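When the grip will not let go

A fault in the handling software at Brarnero has led the company to review how its two-armed robots are tested before they reach customers. The findings, released on July 10, 2025, concern an error that went unnoticed through several weeks of trials at the Grunddale site.

The task was a simple one. One arm was to pick up a ball, hold it steady and release it on a signal from the control program, known as Xiao. In test run 1004 the signal was sent and the log recorded a release. The fingers stayed closed. The second arm, which had been told that the way was clear, began its own movement and struck the first at the wrist. There were no injuries, as all staff were outside the safety fence, but a joint housing was cracked and work stopped for five days.

Fotis Fragkou, who leads the safety group, ordered that the run be rebuilt in simulation before either arm was switched on again. His team has since worked through about 500 versions of the same grip, changing the force, the angle of approach and the delay between commands.
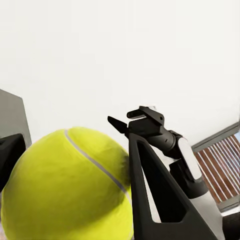
A simulated grip on a tennis ball, with the second arm close by.

The cause was found in the way the program confirmed its own orders. Once a release command had been sent, Xiao marked it as complete without checking the position of the fingers. A short loss of contact on the line to the gripper was therefore enough to leave the record and the machine in disagreement.

Two changes have been made. The program must now receive a position reading from the fingers before the second arm may move, and both arms will halt if that reading is late. Gridora, which supplies the control units, has been asked to supply a separate alarm for lost contact — a feature left out of the present model on grounds of cost.

Trials with the real arms are due to resume in September, at reduced speed. The full fault report is available on request from the Grunddale office.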